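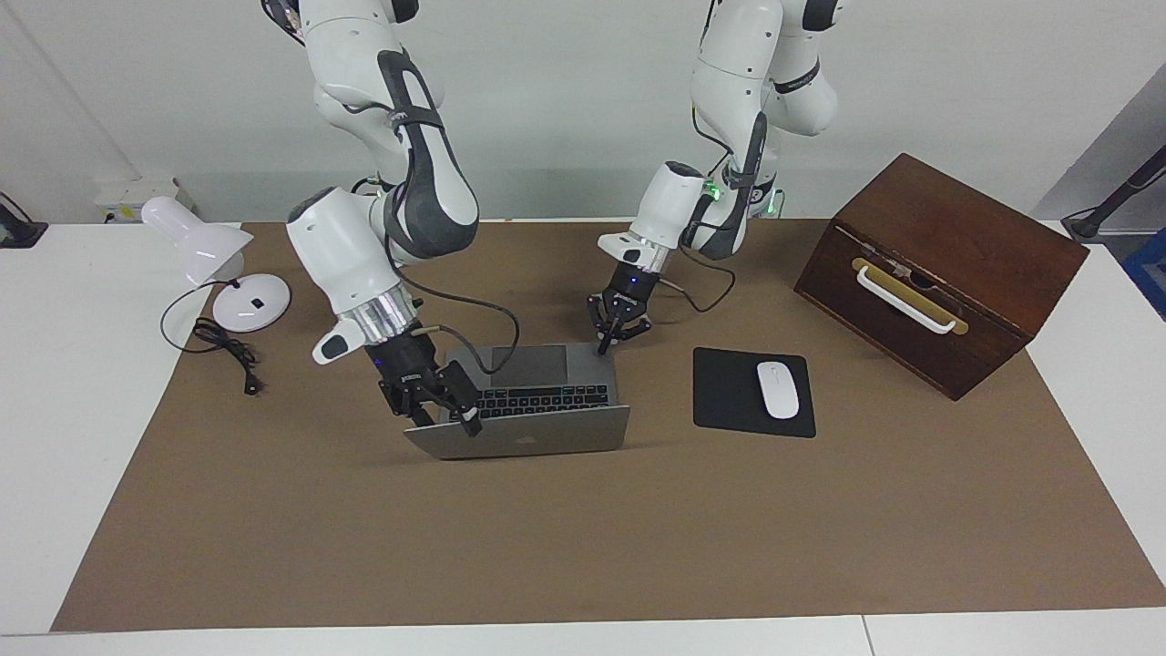 Laptop on the mat, lid raised.

Slide 2 - Sleep states and battery drain

Start with the complaint. A staff member shuts the lid at 5 pm, opens it the next morning, and the battery is flat. The help desk at Sirimitz logged 468 tickets of this type across a fleet of 2000 machines.

Define terms before going on. Suspend keeps memory powered and stops most of the rest. Hibernate writes memory to disk and powers off. Modern standby leaves the network partly awake, and most of the drain comes from there.

Ask for a show of hands: who has changed the lid setting on their own computer?
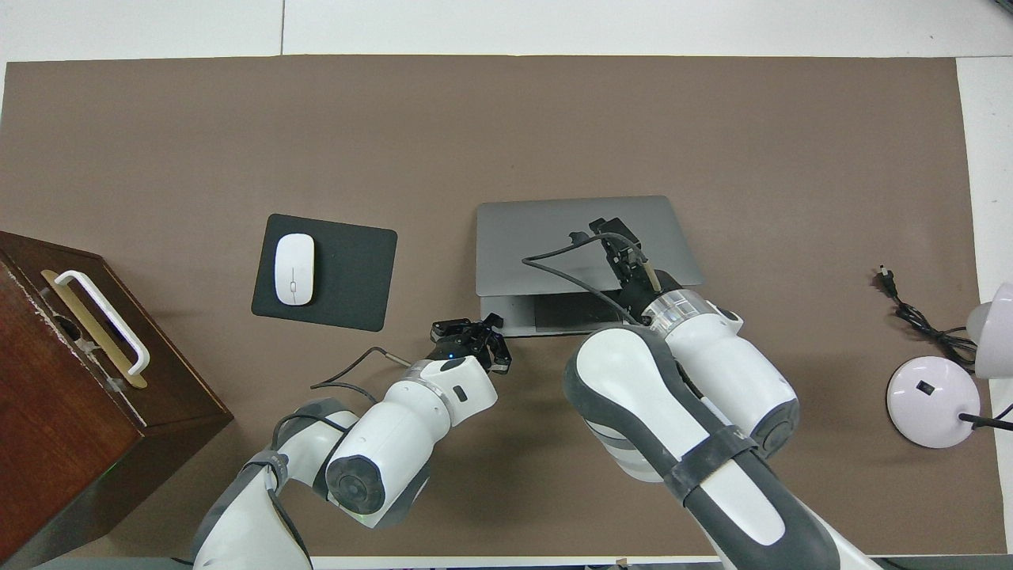

Lid sensors are usually magnetic. A magnet in one half, a Hall sensor in the other. The firmware reports a change of state and the operating system decides what to do about it. Two failure points, then - the sensor and the policy. Bakke's audit found policy at fault far more often.

Slide 3 - Policy settings

Nositov default: standby on lid close, hibernate after two hours. Ulero changed this to hibernate at once on battery power and kept standby on mains. Resume is slower. Go over the trade-off, but leave the colour chart for questions.

Credit Aicha Abdelaziz for the drain logs. Her November set is the one plotted.

Pause for water. Next slide is wake timers.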